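right, a few people asked how the no-new-plates year went so I'm going to do a thread. get a cuppa, it's a long one

1/ background for anyone new. I had a problem with op shops. I'd go in for a winter coat and walk out with a gravy boat. By last September I couldn't close the cupboard next to the oven without leaning on it, and I live in a two-bedroom flat with one other human who mostly eats cereal

2/ so the rule was simple. No dinnerware, no serving bits, no table linen, nothing that food goes on or in or near, for one full year. Gifts were allowed but I wasn't allowed to hint (this turned out to be the hardest part, I am a world-class hinter)

3/ before I started I tipped everything out onto the lounge room floor. 66 pieces. SIXTY SIX. There were bowls in there I would have sworn in court I'd never seen before

4/ and I want to be clear that I did not have 66 pieces of nice stuff. I had a lot of single saucers. I had a lid. I still don't know what the lid is for and yes I kept it

5/ first month was easy because I was smug. I told everyone. I told the bloke at the servo. I told my dentist while she had both hands in my mouth

6/ second month I drove to Vomley for a friend's birthday lunch and there's that big charity warehouse right on the main drag, you know the one, with the blue roller door. I sat in the car park for ages eating a sausage roll and watching people carry out boxes. Didn't go in! Felt like I'd run a marathon

7/ the money bit, seeing as that's what most of you asked. I'd kept receipts in a shoebox for the year before (another habit, another thread) and the total for kitchen and table stuff was $1,033. Mostly in five and ten dollar goes. It never once felt like spending money

8/ the year of the rule I spent $49. That was a replacement baking dish after the old one cracked clean across with a lasagne in it. I ran it past the household and we agreed a baking dish is infrastructure

9/ so yep, nearly a grand. I'd love to say it went in the savings account. $600 of it did, because I set up a transfer and then forgot the login. The rest went on rego and a really good pillow

10/ stuff I didn't expect: I started using things. I had a favourite bowl that I never ate out of because it was my favourite bowl?? What was I saving it for. It's had porridge in it every morning since about June and it's fine

11/ also I got fussier. When you can't bring anything in, you look properly at what's there, and half of it I didn't even like. I liked finding it. The finding was the whole hobby and then the thing just sat in the dark being heavy

12/ got rid of a heap over winter. Some to my cousin who was moving out of home, a box to the school fete, and the really sad ones went under pot plants. Nobody in the history of the world has needed as many saucers as I owned but my ferns are thrilled

13/ my weak spot was always Hoàng, the homewares place next to the bakery. They do the tiny dipping bowls by the till. I had to change which bakery I went to and the new one does a worse vanilla slice. Sacrifices were made

14/ a lot of you recommended the Zona app for listing things you want to swap. Tried it. I listed four platters and came home with five, so I deleted it. Probably great if you are a normal person

15/ few people wanted to know what happened with place settings and guests, given I'd culled so hard. We had eight over for a birthday in the autumn and nothing matched and not one person said a word. My aunty got the plate with the rooster on it and asked to have it again for dessert

16/ two pics and then I'll get to the end bit

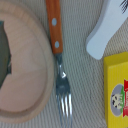
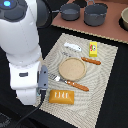
17/ ok so the year finished and I'd always said I'd let myself buy one thing. I'd been planning it for months, I had a list on the fridge, I had a budget. The front-runner was a plain round wooden plate in a pale blond colour with a raised rim, like the one in the first pic, because I don't own a single wooden thing to eat off and toast goes sweaty on china. I will not be taking questions on the toast. I went to the Semirside market at 7am with cash in my pocket and did two full laps

18/ and I came home with a bunch of rhubarb and a secondhand umbrella. There were plates everywhere! Good ones! I picked up heaps of them and put every one back down. I wasn't even being strong about it, I just kept thinking about where it would go

19/ so the list is still on the fridge and the plate is still at the top of it. If the right one turns up I'll grab it. I've gone to one in, one out from here, which my partner has asked me to put in writing

20/ someone's going to ask so I'll say it now, table linen is next. I haven't emptied that drawer yet. I can get my hand in it up to the wrist and that's as much as I know

21/ if you're doing your own version tell me what your rule is and what counts as cheating. And if anyone recognises a cream enamel lid with a chipped green knob, a bit bigger than a bread and butter plate, my DMs are open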